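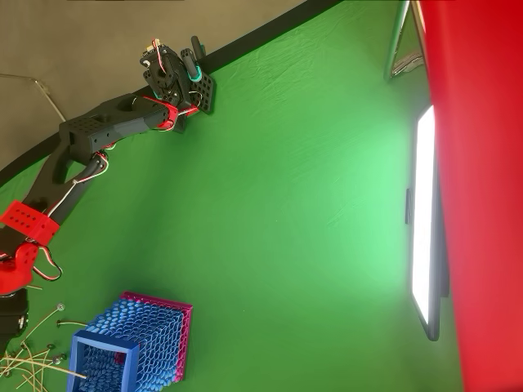
Two Nights in a Row at the Palumbo

Aug 14, 2018

I have now seen the stage version of Gravside twice in two nights and I would go again tomorrow if there were a ticket left in Pumbridge. There isn't, I checked!

For anyone who missed it the first time, Gravside was the soap my grandmother and I watched every afternoon when I was in grade school. It ran for 3,550 episodes, most of them set in one hotel lobby, and Antigoni Zervas played Drusa, the owner, for nearly the whole thing. She's been off TV for years (I'd heard she was teaching in Drevton) so when the Palumbo announced her for a short August run I bought seats before I'd even asked who wanted to come with me.

The Palumbo has 672 seats and every one of them was full on opening night. When she walked down that staircase with the ring of keys in her hand, the clapping went on so long that she had to stop on the third step and wait. My sister was crying before a single line had been spoken. OK, so was I.

But the person I keep talking about is Kalkidan Yilma, who plays the daughter. I'd never seen her in anything. She has this long scene in act two where she reads her mother's letters out loud and gets angrier and angrier while her voice gets quieter, and you could hear people in the balcony shifting in their seats. The second night she did it sitting on the floor instead of standing, and I liked it even better that way.

Small complaints: the intermission is too short for the line at the restroom, and the thunder drowned out a couple of good jokes near the end.

Afterward more than 200 of us hung around by the side door, and Zervas came out in sneakers and signed programs until the street lights came on. I told her about my grandmother. She asked what her name was and wrote it on mine, above her own.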